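Call for participants: two-arm table build, Kasten shared workshop, Clorkdale

Posted January 24, 2020

We are looking for people to join the Erkilance build, a two-arm robot table put together and run by members of the Kasten shared workshop. There are 4 places. You do not have to be a member of Kasten to apply, and you do not need to have worked with robots before. One of the places is for someone with wiring experience and one is for someone who writes code. The other two are open.

What the project is

Erkilance is a pair of small arms on carriages that share one aluminum rail. They work over a table with panels around it, handling ordinary small objects of the kind that end up in a drawer or a handbag. Each arm can be driven by hand from a leader arm at the bench, or left to run on its own from what has been recorded. We want the arms to pick up soft, flat and slippery things without crushing or flinging them, and eventually to pass them to each other.

The arms came as a kit. The rail, the carriages, the frame and the wiring are our own work, and so are the gripper fingers, which we print in the workshop. The recording software is called Vekell. It was started by members here and is kept on the workshop server. It does what we need but it is not finished, and some of it was written late at night and reads that way.

So far we have 3017 recorded attempts. A fair number of those are no use for training, either from bad lighting early on or from a wrist camera that had worked itself crooked. Sorting them is one of the jobs listed below.

What participants will do

Driving. You sit at the bench and move the leader arms while the arms on the table follow. A driving block is 60 minutes with a break in the middle. It takes most people a few blocks before their movements settle down, and we don't keep anything from a person's first block. You will be given a task sheet with the objects for the day and what is to be done with them. If a task can't be done the way the sheet says, write that on the sheet and go on to the next.

Setting out. Before each attempt the objects are laid on the table in a new arrangement. The person setting out also decides what goes at the front and what goes behind, and says out loud when hands are clear. Driver and setter swap at the break.

Labelling. Recordings are watched back and marked as good, poor or failed, with the moment of each grasp noted. You can do this at home on any computer with a decent screen. The labelling guide runs to several pages and we ask that you read all of it before you start.

Building. There is always something to mend or improve. At the moment the list is:
Reroute the arm cables so they stop catching at the elbow when the arm folds right back
New stops for both ends of the rail
A second version of the printed fingers with a grippier inside face
A proper emergency stop within reach of the person setting out
Quieter fans in the power supply box
Labels on every connector

The wiring place

We would like someone who has made up cable looms, crimped connectors and traced faults before, whether at work or as a hobby. Motorcycle, boat, stage lighting or ham radio experience would all be fine. Everything on the table side is low voltage. The mains side is in a closed box and has been checked by a licensed electrician, and participants do not open it. You would take over the cable list above and keep the wiring drawing up to date. The current drawing is in pencil.

The coding place

Vekell is mostly Python. You should be comfortable reading other people's code and fixing it in small steps. The first piece of work is a replay viewer that shows the overhead and wrist cameras side by side and in time with each other. They drift apart on longer recordings and we have not found out why. Experience with cameras or video would be a great help. You do not need a background in machine learning, though you will pick some up.

The open places

For these we are looking for people who are patient, turn up when they say they will and don't mind repeating the same small task many times over. Steady hands are useful but not required. We have had good drivers who sew, tie flies or play an instrument, and good drivers who do none of those. If you are left-handed, please apply. Nearly all our driving so far has been done by right-handed people.

Time

We ask for 3 hours a week in the workshop, in one sitting, in an evening or on a weekend afternoon. You choose a slot at the start and keep it. Labelling at home is on top of that and is up to you. The project runs until the workshop's winter break, and people who want to carry on after that are welcome to.

If you have to miss a session, let us know the day before if you can. The table needs two people present whenever the arms are powered, so one absence means the session is called off for someone else as well.

Cost and pay

The places are unpaid. You will not be charged a workshop fee for your hours on the build, and you may use the general benches, hand tools and printers for your own projects on the same day, before or after your session. Filament for your own prints is paid for by weight at the desk. Travel is not covered.

Training and safety

Everyone does the workshop induction and then a separate one for the table. After that you drive with an experienced member beside you until you are both happy for you to drive with another participant.

The table rules are short:
Two people present when the arms are on
Hands off the table while either arm is being driven
Long hair tied back, no lanyards, no loose sleeves
Power off before anyone reaches behind the rail
Nothing sharp, hot, open or full of liquid on the table
Food and drink stay at the kitchen end, apart from sealed packets that are part of a task

The arms are small but they can pinch, and a carriage moving along the rail will not stop for a finger. Closed shoes are needed everywhere in the workshop.

Participants must be 18 or over for this project. The workshop runs junior sessions on other builds, and the desk can tell you about those.

Access

The workshop is on the ground floor with step-free entry from the lane. The driving bench adjusts for height and can be used seated or standing. The table itself is fixed, and setting out involves leaning in over it. If that would be difficult, you can take a driving and labelling place with no setting out. The room can be noisy when the router is going. Ear protection is on the hook by the door.

Recordings and privacy

The cameras on the arms and over the table record whenever a session is running. They are aimed at the table, but hands and sleeves do get in. There is no sound. Recordings are kept on the workshop server and may be shared with other hobby groups. Before your first session you will be asked to sign a form agreeing to this. You can ask for anything with you in it to be removed, and we will do it.

The table

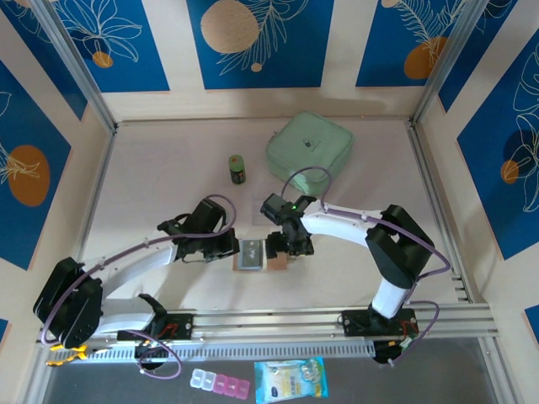
Both arms out over the objects.

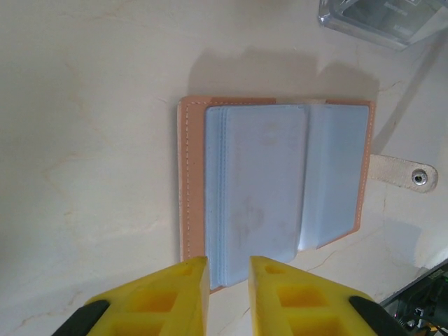
Wrist camera view, with the printed fingers at the bottom.
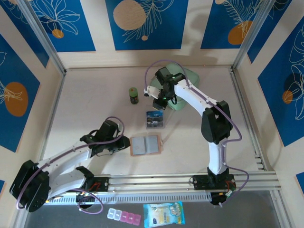
How to apply

Send a message through the contact form on the Kasten page with Erkilance in the subject line. Please tell us:
Which place you are interested in, or that you don't mind
Which evenings or weekend afternoons you could keep free
Anything you have built, repaired or written that you would like us to know about
Any access needs

A few lines on each is plenty. We don't need a résumé. For the coding place, a link to something you have worked on would be useful, finished or not.

Applications close at the end of January. We will reply to everyone, and we will ask most people to come in for a short visit before either side decides. On the visit you will see a session being run and have a turn at the leader arms with the speed turned down. Wear closed shoes.

If you would like to look at the build before applying, the workshop is open to visitors on the usual open evenings and the table is at the back, past the laser cutter. Please don't lean on the frame. The overhead camera is bolted to it and has to be calibrated again each time it moves.

People who applied last time and missed out are encouraged to apply again. Say so in your message and you can skip the part about what you have built.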